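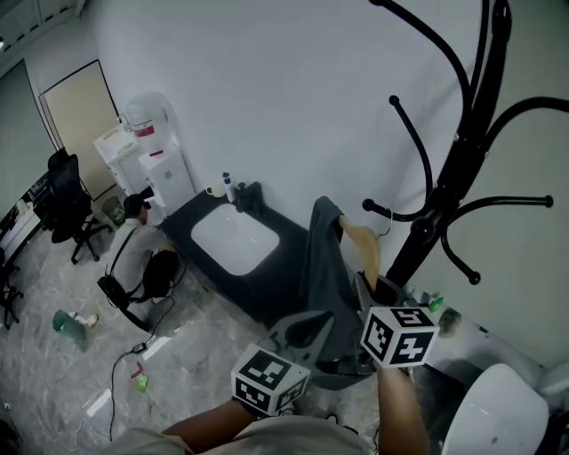 MATOS STREET COMMUNITY THEATER
Minutes of the Wardrobe and Front of House Meeting

Date: 2022-09-03
Place: Upstairs rehearsal room
Chair: Carla Kassab
Present: nine members, as signed in the attendance book
Apologies: two received

1. Minutes of the August meeting

Read and approved with one correction. Under "Lobby", the word "carpet" should read "carpet tiles". The old tiles have been taken up and the new ones are still on order from Stonex.

2. Matters arising

The key to the side door has been copied. One copy stays in the box office and the other goes to whoever is locking up that week.

The letter to the neighbors about parking on show nights went out in August. Two replies came back, both friendly. One neighbor asked that nobody use her driveway to turn around, and a line about this will go in the program.

3. Accounts

The wardrobe and front of house account stands at $3,325. Paid out since the last meeting: $563 to Skodex for repairs to the two sewing machines and the steam press, and $228 for fabric, thread and zippers.

A member asked why the repair bill was higher than the estimate. The chair explained that the estimate did not cover the press, which was added afterward at our request. The meeting accepted this but agreed that any change to a job should be put in writing before work starts.

4. Costume store

The damp patch on the back wall of the store has come back. The landlord's agent has looked at it and thinks the gutter above is the cause. No date has been given for the work. Until it is fixed, nothing is to hang against that wall.

There was a long discussion about the period coats. Three of them have moth damage in the lining. It was suggested that they be thrown out, but several members felt the outer cloth was too good to lose. Agreed: the coats will be bagged and frozen, then relined if the cloth holds up. Anything past saving will be cut down for hats and bags.

Labels are still a problem. Some items carry the old numbers, some the new ones and some none at all. New labels will show the size, the year and the show, and will be sewn in. Safety pins are leaving rust marks and should not be used.

5. Costume loans

The high school has asked to borrow costumes for its fall musical. Agreed, on the same terms as last year, with a deposit of $100 to be returned when everything comes back clean. Wigs are not included in the loan.

A second request came from a private party. Declined - the dates clash with our own dress rehearsal.

6. Front of house

The bar needs two more people for the opening weekend. A sign-up sheet is on the board by the kitchen.

Ticket scanning with the Omesia app was slow at the summer show, mostly from the weak signal in the lobby. We will download the list before doors open and keep a printed copy at the desk as well. Latecomers will be let in at the first scene change only. The director has agreed to this.

Complaints about the cold in the back rows were noted. The heating timer has been moved forward by an hour for evening shows.

7. Any other business

The large iron has a frayed cord and is out of use. Please do not plug it in.

A member offered a box of buttons and trimmings from her aunt's shop. Accepted with thanks - she will bring it to the next work evening.

It was asked whether the rehearsal room could be left open between sessions. The chair said no, as the insurance requires it to be locked.

Actions
- Carla Kassab to write to the landlord's agent about the gutter and ask for a date
- Carla Kassab to send the loan form to the school
- Wardrobe team to bag the three coats and order label tape
- Front of house team to print the seating plan and check the flashlights
- Box office to call Stonex about the carpet tiles

The next meeting will be held in the week after the show closes, in the same room. The meeting ended at 9:10 p.m.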